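The House Rules for Robots That Do the Dishes

At Sorkham, the people who teach kitchen chores to machines have written a rulebook, and it is much more fun than it sounds

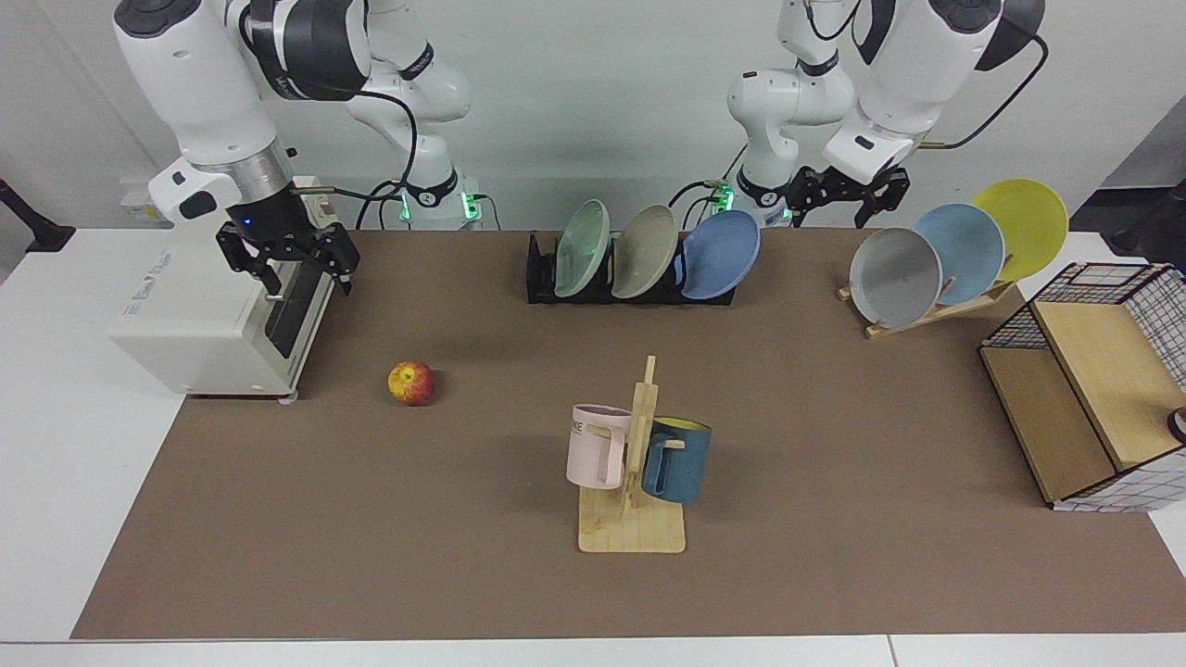 The first rule in the Sorkham handbook is one sentence long: "Write down the table before you touch it." I love that this comes before anything on motors, software or emergency stops. Every chore the lab teaches its two-armed machines begins with a person and a form, and the form wants to know what is out and where it sits. A mug tree goes down as a mug tree, but then each mug gets its own line, so the pale pink one and the dark teal one with the yellow inside are two entries, with a note on which hangs lower. The apple gets a line too. So do the plates, grouped by the rack or stand that holds them.

It sounds fussy. I spent two days with the group that wrote the handbook, and by lunch on the first one I had started doing it in my head with the salt and pepper.

Sorkham is a small outfit, and its handbook began as a list taped inside a cupboard door. Toshiko Kawaguchi, who runs the place, had grown tired of hearing "it worked yesterday." She asked everyone to write down the one thing they wished the others would do. She got 19 slips of paper back, several of them rude. Those slips are still the bones of the document, and she can point to the section each one grew into.

"People think a standard comes from above," she told me. "Ours came from being annoyed with each other."

There are big formal standards for robot safety, of course, and the lab works under them. They cover the serious business of keeping a moving arm from hurting a person. What they don't cover is whether your results mean anything, or whether the next person on shift can pick up where you stopped. That second kind of rule is mostly passed along by word of mouth in this field, and it gets lost every time someone changes jobs. The handbook is an attempt to pin it down in plain words. I was handed a printed copy at the door and had read half of it before my coffee cooled.

Left is whose left?

My favorite section is the one on names. If you stand facing a pair of robot arms, the arm on your left is the robot's right. Everybody in the building knows this. Everybody in the building has also, at some point, sent a command to the wrong side.

The rule is that left and right always belong to the robot. If you mean your own left, you have to say "my left," out loud, all the words. Ryota Imai, who trains new operators, makes them practice by giving directions across a table while he moves a cup with his hands, taking everything they say exactly as they say it. I tried this. I put the cup on the floor.

Names for objects get the same care. The team used to let operators call things whatever came to mind, and the logs filled up with "dish," "saucer," "plate thing" and "the blue one." The trouble with "the blue one" is plain enough when you look at a table with a medium blue plate in one holder and a pale sky-blue plate in another. Now there is a word list, and if an item isn't on it, you stop and add it before the session starts. The list has a column for what a thing is called and a column for what it must never be called. The second column is longer and a good deal funnier.

Where the arms wait

Then there is the matter of what an arm does when it isn't doing anything. Newcomers tend to leave a gripper wherever the last task ended, and Imai says this is the habit he works hardest to break. The handbook calls for a waiting position for every layout, chosen before the first run and written on the form. Both arms go back to it between tries. An operator who walks up to the table should be able to tell from the arms alone that no task is in progress.

A gripper close to an object is treated as a gripper in use, even if it hasn't moved in an hour. Hands stay off the table. You ask the operator, the operator answers "arms held," and then you reach. I saw this done many times over and it never got sloppy, even late in the day when everyone was tired and somebody only wanted to straighten a plate.

Shufen Yu wrote most of this part. She came over from Ernov, where she worked on packing lines, and she has strong views on cables. (Her slip of paper, one of the original 19, simply said CABLES, underlined so hard the pen went through.) Before each session someone takes both arms through their full reach, slowly, while a second person watches only the cables. The watcher isn't allowed to look at the grippers at all. Yu says that's the hard bit. Grippers are interesting, and your eyes go straight to them.

Counting a try

Here is where the handbook gets stern, and where I think other labs could borrow from it tomorrow.

Say the job is to hang a mug on a peg. The arm gets the mug there, lets go, and the mug swings, tips and stays. Did it work? Suppose it takes two grabs at the handle. Suppose an operator nudged the base a hair between tries and forgot to mention it. Last year the group went back over 1,260 recorded tries and found that its own people disagreed about what counted as success far more than they had expected. None of them had been cheating. They had just never sat down and agreed.

So now the finish line is written before the first try, in words that a visitor could apply. "Mug is on the tree" was thrown out. The current version says that the handle is over a peg, the gripper is open and clear, and the mug is still hanging after a count of 5. Any human touch during the try makes it a failed try. It doesn't matter if the touch helped, and it doesn't matter if it was an accident.

Tomomi Noguchi keeps the records and is the cheerful enforcer of all this. She also guards the rule I found most surprising, that failed tries are kept with exactly the same care as good ones. They get the same form, the same labels, the same storage. She showed me a stretch of failures from December that she's truly fond of. In one, an arm sets a plate into a rack so gently, and so perfectly between two slots, that it balances there for a moment before sliding flat. "Look how close!" she said, and played it again.

Two people who have not run the session read the forms each week and try to score a handful of tries from the written rules alone. Where their scores don't match the operator's, the wording gets fixed. The operator isn't blamed, and from what I could see people didn't get defensive about it. They argued about commas instead.

Changing one thing

Katsuhiko Kobori, the quietest person in the building, is responsible for a page that says almost nothing. It has a heading, "One Change," and under it a single line: move one thing, or swap one thing, and write it down.

The temptation is to do more. A task goes well with the plates standing in their rack, so you try a new plate, and while you're at it you shift the rack, and the apple is in the way so that goes too. Then the arm fails and you have no idea why. Kobori's page slows everyone down, and he knows it. He has a stack of small cards that he lays out at the start of the day, one change per card, and when the cards are used up the session is over.

He let me pick a card. Mine said to turn the mug tree a quarter turn. It took the team most of an hour to work through that one, with the full set of tries before and after, and I was leaning forward in my chair the entire time.

Passing it around

The handbook isn't a secret. A group at Somboon has been using a version for its own kitchen tasks and sends back complaints, which Kawaguchi prints and pins up. Hulum, which makes fixtures and stands for lab tables, asked for the section on names so that its parts could be labeled to match. The next edition goes out on Fri 21 February, with a longer word list and a new page on how to hand a half-finished session to someone else.

I asked Kawaguchi whether there was a rule she would like to drop. She thought for a while and said the one about drinks, which bans them from the room entirely. Then Yu looked up from across the hall, and Kawaguchi said that no, the drinks rule was fine.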